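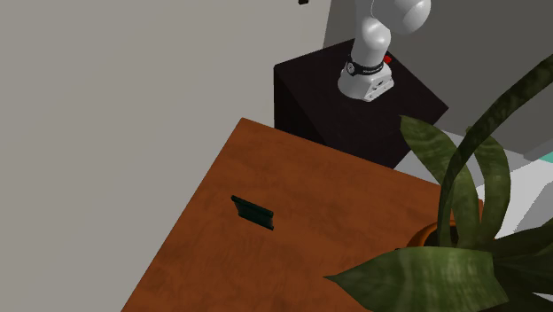
Blotchy finish on a secondhand table, strip it or leave it?

Posted in Furniture and Floors

I bought a wooden table through a moving sale in December and I can't decide what to do with the top. The color is a reddish brown that leans orange. In some places there are darker brown patches, and near one end the finish looks cloudy. I can't feel anything when I run my hand over it, so I don't think it's scratched. The cloudy part gets worse toward evening when the light comes in low, or at least I notice it more.

The seller said it was a Niton and that it had been "redone once" but didn't know with what. There is a paper label underneath that says 413 and nothing else I can read. I wiped the top down with dish soap and water and the cloth came away yellow. After it dried the patches were the same as before.

I have an orbital sander and 2 weeks before I need the table for a family dinner. I would like it to be less orange if possible. My questions are whether I have to take it all the way down to bare wood, and whether the cloudy part is something I can fix without doing the rest. I don't want to spend a lot. The table was cheap and I have already paid to have it hauled up to the apartment.

posted by filtidard

Find out what the finish is before you do anything else. Pick a spot on the underside of the overhang or the inside of a leg, somewhere that was coated at the same time as the top. Put a few drops of denatured alcohol on it and wait a couple of minutes. If it goes soft and sticky, you have shellac. If nothing happens, try lacquer thinner on a different spot. Lacquer will soften right away. If neither one does anything, it is probably polyurethane or some other varnish.

The yellow on your cloth could be old wax or furniture polish. Soap doesn't take off much wax. Use mineral spirits and a clean rag, changing to a fresh side often, and keep going until the rag stays clean. Open a window and lay the rags out flat outdoors to dry, don't wad them up in the trash. I have had tables where this step took care of most of the cloudiness, and I put the sander back on the shelf.

If it is shellac or lacquer and the cloudiness is still there after the wax is gone, it is likely moisture in the finish. You can wipe very lightly with a rag that is barely damp with alcohol. Go quickly and don't stop in one place. It should feel almost dry to your hand. Test this underneath too, it is easy to make a mess.

The dark patches are a different problem. They can be in the stain or in the wood itself. Some woods take stain unevenly, and if the person who redid it skipped the conditioner you get exactly that kind of blotching. You can't clean that off. Sanding might reduce it, but the stain goes deeper in the same places that are dark now, so you end up sanding for a long time to even it out. If it is veneer you will go through it before you get there. Look at the edge of the top from the side and from below. If the grain lines on the top carry on over the edge and down, it's solid. If you see a thin layer on top of something else, keep the orbital sander away from it.

About the orange. Part of that may be the finish, which yellows as it ages, and part is the stain. You won't know the split until you have a bare spot. Two weeks is tight for strip, sand, stain and topcoat. The drying is most of it. An oil-based poly that feels dry the next day can still be soft enough to take a mark from a hot dish. If the dinner matters more than the color, clean it now, use a cloth, and strip it in the spring.

posted by dikex

just sand it. 80 then 120 then 220 and put poly on it. did mine in a weekend and its fine

posted by zheng300

I wouldn't start at 80 on a top you haven't identified. An orbital with 80 on it leaves little swirls that don't show until the stain hits them, and then you are back at the beginning. If you do use chemical stripper, scrape with plastic, go with the grain, and wipe it down the way the can says before you sand at all. I start at 120 after stripping and stop at 180 for an oil finish.

One other thing on color. If you get to bare wood and it is still pinkish or red, a clear water-based topcoat will add less yellow than an oil-based one. Try both on the underside and look at them in daylight the next morning — wet samples always look darker.

posted by workbench9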